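Victims and the Charging Decision
Course handout, Unit 6
Instructor: Delwyn Faulkner

Read before class: the Laryea materials in the course packet, including both letters to the prosecutor.

Background

Criminal cases are brought in the name of the government. The victim is a witness and, in many states, a person with rights under a statute or the state constitution, but is not a party. The prosecutor decides what to charge, whether to offer a plea, and what sentence to ask for.

Most victims' rights laws give some form of the following:
notice of public court proceedings
a chance to be heard at plea, release and sentencing hearings
a right to confer with the prosecutor
restitution

To confer means to talk with. It does not mean to approve. Students often mix these up on the written assignment, so check your wording.

The Laryea problem

A fire was set at the Laryea warehouse during the night shift. Two workers died. The defendant, Lachlan Grimshaw, is charged with arson and two counts of murder. The state allows life without parole on these facts, and the prosecutor intends to go to trial and ask for it.

Shona Gilchrist, whose brother was one of the two, writes to the office. She wants a plea to a fixed term of years. Her letter says a trial and the appeals after it would keep her parents in and out of courtrooms for the rest of their lives. Nikau McKinnon, the son of the other worker, writes the following week. He wants a trial and the longest sentence available.
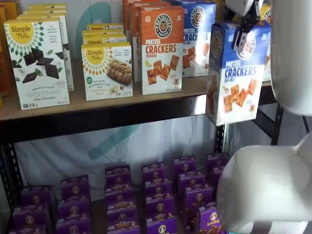
The prosecutor now has two letters that cannot both be followed. Under the usual statute, she must hear from each family. She may give their views whatever weight she thinks proper, and a court will not normally review that choice. She should not tell either family that the decision is theirs.

Look at the dates in the packet. The Gilchrist letter came in before the office had met with anyone, and the meeting with both families was set for March. Consider whether a plea offer made before that meeting would satisfy the duty to confer. Courts have split on similar language, and much depends on whether the statute says "reasonable."

Victim statements at sentencing

A statement may describe the loss and its effect on the family. Whether a family member may recommend a particular sentence is a separate question. In capital cases the Supreme Court has allowed evidence about the victim and the impact of the death (Payne v. Tennessee, 1991), but in Bosse v. Oklahoma (2016) it made clear that its earlier bar on opinions about the proper sentence still stands. In noncapital cases many states let the family say what sentence they want.

Vaughan Treloar will lead the discussion section on this part. Bring the packet.

Written assignment

Draft a letter from the prosecutor to one of the two families explaining the decision. Pick either outcome. The limit is 1,198 words, and the letter must be readable by someone with no legal training. Cite the statute once, by section number, and leave case citations out.

Due 2025-11-04, before class. Late papers lose credit under the policy in the syllabus.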